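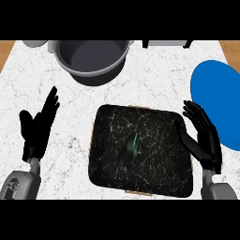 4.3 Recording demonstrations in the simulated kitchen

Before you start, check that the Skuranton viewer is open and that both arms respond to the hand controllers. If one arm lags, restart the viewer. Do not try to correct it while recording.

1. Open the task list and select the countertop task.

2. Press Reset. The pot, the board and the green vegetable are placed again with small changes in position and angle. A board that sits slightly rotated on the counter is normal.

3. Move both hands to a clear starting pose. Keep the left hand over the open marble and bring the right hand to the right side of the board.

4. Hold still until the record light turns green, then begin.

5. Carry out the task at an even speed. Pauses longer than 3 seconds are flagged for review.

6. Press Stop as soon as the task is done, and mark the episode Keep or Discard.

7. After 20 episodes, take a break and recalibrate the controllers.

Note: Dark objects on the black board can be hard to make out. Change the viewer brightness if you need to - this affects your screen only and is not saved with the episode.

Note: Failed grasps followed by a clean recovery may be kept. Tag them "recovery" in the comment field.

Caution: Do not push a hand through the board or the counter. The simulator may throw objects off the surface, and the episode must then be discarded.

A full set for this task is 253 kept episodes. Send finished sets to Vega Tejada through the Likport upload page. Questions about tags go to Iñaki Nieto.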